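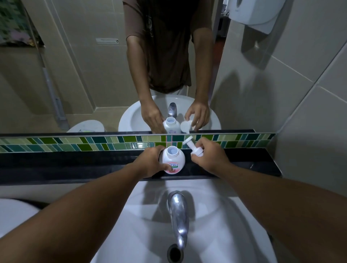

Refill, Don't Rebuy: Our Foam Soap Project

Jianhua Xie, team Drelivby, 29th December

Our class project began with a simple idea: how much plastic could our student house skip by keeping the same pump bottles and refilling them? I loved this project from the first week! Every bathroom already had a foam soap bottle on the ledge by the mirror, so we could start right away.

Taking the bottle apart is easy. Hold it steady with one hand, unscrew the pump head with the other, and lift it out. The wide mouth on our キレイキレイ bottle is great for pouring (we tried it without a funnel and I'd do it again). Always use soap made for foam pumps, as thicker hand soap can clog them.
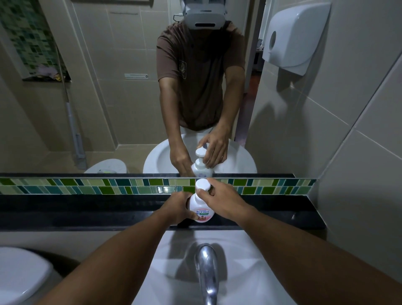
Screw the head back on until it's snug, then press the pump a few times over the sink. Keep a hand on the bottle while you press, especially on a narrow ledge.

We bought 2 refill pouches of 2000 ml each and marked every refill on a chart inside the cabinet door. The chart got messy fast, but people really used it! Next term we want to try dish soap too, and the Hedar house down the street has asked to join. We'll start with them in February, once their new chart is printed.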